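Mornitz Episode Tools: Frequently Asked Questions

Applies to Mornitz 2 and later. Last revised December 10, 2020.

General

What does Mornitz do?
Mornitz reads recordings from hand-held grippers, aligns the video with the motion and jaw-width streams, and writes episodes a policy trainer can load. It does not train anything. Training is handled by Ongart, and playback on an arm by Hergate. The three packages share a file format and can be installed separately.

Which recordings are accepted?
Any recording with one wrist video stream, one inertial stream and a calibration file. Depth is read if present and ignored by the default pipeline.

Do I need a GPU?
For import and alignment, no. The garment segmentation module will run on a CPU, but slowly enough that we don't support it there.

Perception

Why does pose tracking fail more often on clothing than on boxes?
The tracker assumes that most of the features it follows belong to things that stay still. When a garment fills the lower half of the view, its features move with the fingers and the solver may attach itself to the cloth. The symptom is a trajectory that appears to stop while the hand is moving.

Set static_mask to "garment". This removes the segmented garment from the feature pool and leaves the furniture, bedding and walls.

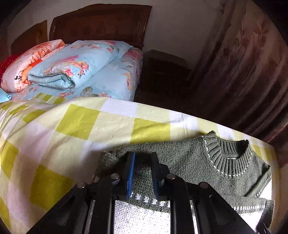

If fewer than 68 features remain after masking, the tracker falls back to inertial data alone and writes a warning to the episode log. Short gaps are bridged. A gap longer than 15 frames splits the episode in two, and both halves keep the original timestamp base.

Does a patterned background help?
Up to a point. Checks and printed florals give plenty of corners, but a repeating pattern can be matched one period off. The jump is usually a clean multiple of the pattern spacing, so it is easy to find in the position plot. Raise match_ratio before you discard the episode.

How is a knitted sweater segmented when it has more than one color?
The module grows regions from texture first and color second. Two-color knits are often returned as two regions. Turn on merge_adjacent, which joins regions that share a long border and a similar loop texture. Ribbed collars and cuffs are the usual leftovers. They can be added by hand in the label view with Shift-click.

The gripper's own fingers show up in the garment mask. Why?
The gripper mask is missing or was made for a different finger set. Run mask-build again with the fingers you recorded with, once fully open and once fully closed. Colored pads need no special treatment.

Planning and control

Where do grasp candidates come from?
From the edges of the garment mask and from folds found inside it. Each candidate carries a position, an approach direction and an opening width. Ongart takes these as optional input. Our Stundasau baseline was trained on 240 episodes without them, and its configuration file is in the examples folder.

Can I replay a recorded trajectory directly in Hergate?
Yes, in dry-run mode. On a live arm, Hergate rejects any trajectory that lacks a workspace file or exceeds the joint velocity limits. There is no override flag.

The jaw width lags behind the video. What should I change?
Run sync-check on an episode that contains several quick open-close motions. It prints an offset in milliseconds. Put that value in width_offset and import again. Offsets saved before the September release had the opposite sign and must be negated.

Reporting problems

Attach the episode log, the calibration file and the output of mornitz --version. Do not send full videos unless asked.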